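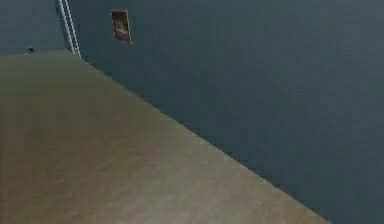
Call for Participants: Trorkero Student Lab Leads, Grades 7 to 11

Raltley Science Network is accepting applications for the second cohort of Trorkero, a school-year program in which middle and high school students plan and run a science or engineering activity for younger students in their own district. The cohort has 76 places. Applications close July 28, 2022.

Position summary

A Student Lab Lead designs one hands-on unit, tests it with a small group, revises it, and delivers it at least twice at an elementary or middle school. Units may cover any topic in physical science, life science, computing or engineering. Last year's units included bridge loading, soil testing, simple circuits and a sorting algorithm taught with playing cards.

The role is unpaid. Each lead receives a materials allowance of $80 and a bus pass for program days. Families pay no fee.

Duties

Attend the three-day training in October (lodging is not provided).
Submit a written unit plan of no more than four pages, including a materials list and a safety sheet.
Meet online with an assigned mentor every two weeks.
Log hours and test results in Jiltulau, the program's record system. Accounts are issued at training.
Present results at the spring review. A poster or a ten-minute talk is acceptable.

Expect to spend around 16 hours a month on the program while school is in session. The load is heavier in the month before delivery.

Eligibility

Applicants must be enrolled in grades 7 through 11 at a public, charter or tribal school in the service area for the full school year. Home-schooled students may apply through their local district office. No minimum grade average is required and no prior science fair experience is assumed. Students who took part in the first cohort may apply again, but only with a new topic.

Each applicant needs one adult sponsor at the school. The sponsor signs off on the unit plan, arranges a room and is present whenever the unit is delivered. A sponsor may support up to two leads. Sponsors do not need to teach science - librarians and coaches have done it.

How to apply

1. Complete the two-page form, available from your school office or the Raltley front desk.
2. Attach a statement of 268 words or fewer describing a question you would want younger students to investigate, and how they would do it with ordinary supplies. Longer statements are returned unread.
3. Have your sponsor complete the sponsor section.
4. Have a parent or guardian sign the consent page.

Incomplete forms are held until the deadline and then dropped.

Selection

Statements are scored by two readers without names or school names attached. Short interviews follow, by phone or video. Places are then assigned so that no school holds more than four. A waiting list is kept until training begins.

Mentors

We are also seeking adult mentors through the Myung mentor pool. Mentors should have a degree or at least two years of work in a technical field, and must pass a background check before they are matched. Evening availability is useful.

Contacts

Student applications: Nicanor Trujillo, program coordinator
Mentor applications and Jiltulau access: Dae-han Shin, training and records

Questions about disability access or language support can go to either contact and will not be seen by the readers.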